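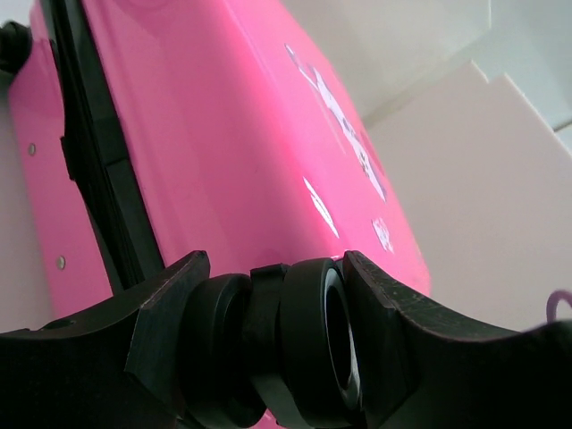 Figure 3. Hard-shell suitcase and caster wheel assembly. Luggage was the most common entry under "travel goods" in the household spending diaries.

4.2 Irregular expenses and the use of set-aside accounts

The diaries show that most households in the sample had a fair idea of what they spent each month on rent, food and utilities. When we compared the amounts people gave in the first interview with the amounts they later wrote down, the regular bills matched closely. The gap was in the costs that come once or twice a year. Car repairs, school fees, dental work, travel and the replacement of household goods were either left out of the first estimate or put in at a figure well below the later total.

We use the term "irregular expense" for any cost that a household paid at least once in the diary period but did not pay monthly. This is wider than the definition in our earlier working paper (Begay and Ridgeway), which left out travel. We have put travel back in for two reasons. Respondents in Mirnthorpe often described family visits as something they could not skip, and several of them had borrowed to pay for the trip. The earlier definition also made it hard to place goods bought for a trip, such as luggage or winter coats, which ended up in three different categories depending on who did the coding.

Of the households that completed the full diary, 31 kept a separate account for irregular expenses at the start of the study. We call these set-aside accounts. Some were ordinary savings accounts with a nickname attached, and others were held at a second bank so that the money would be harder to reach. We did not treat cash kept at home as a set-aside account, although a few respondents asked us to, and the results in this section would change slightly if we had.

Households with a set-aside account were less likely to carry a credit card balance from one month to the next. They did not spend less on irregular items. In Rallau they spent a little more, mostly on cars, and the difference stayed after we adjusted for income and household size. Our reading is that the account changes how a bill is paid and has little effect on whether it comes up. We can't rule out that people who open such an account were already more careful with credit. The interviews give some support to both views.

The size of the balance mattered less than we expected. A typical target named by respondents was $1000, and many never reached it. Households that stayed well under the target still used the account for small repairs and renewals, and then built it up again over the next few paychecks. One respondent in Rallau said she had emptied hers twice in the period and saw no problem with that – the money was there to be used. Another had stopped paying in after April, when his hours were cut, and moved the remainder into checking.

Automatic transfers were the clearest dividing line. Where the transfer was set up for the same day as the paycheck, it was rarely canceled. Where the respondent moved money by hand, payments tended to stop after around 20 weeks and only sometimes began again. We saw this pattern in both towns and in all but the lowest income group, where transfers of either kind were uncommon.

Two limits should be kept in mind. The diaries were filled in by one adult in each household, and spending by a partner may be missing, mainly for clothing and travel. The coding of irregular items was done by Ridgeway and checked by Begay on a subsample. Disagreements were mostly over insurance premiums paid twice a year, which we finally counted as irregular. Moving them to the regular group lowers the average irregular total but leaves the comparison between households with and without an account much the same.

4.3 Borrowing to cover a shortfall

When an irregular bill was larger than the money on hand, respondents turned first to a credit card and second to a relative. Payday loans were mentioned by very few.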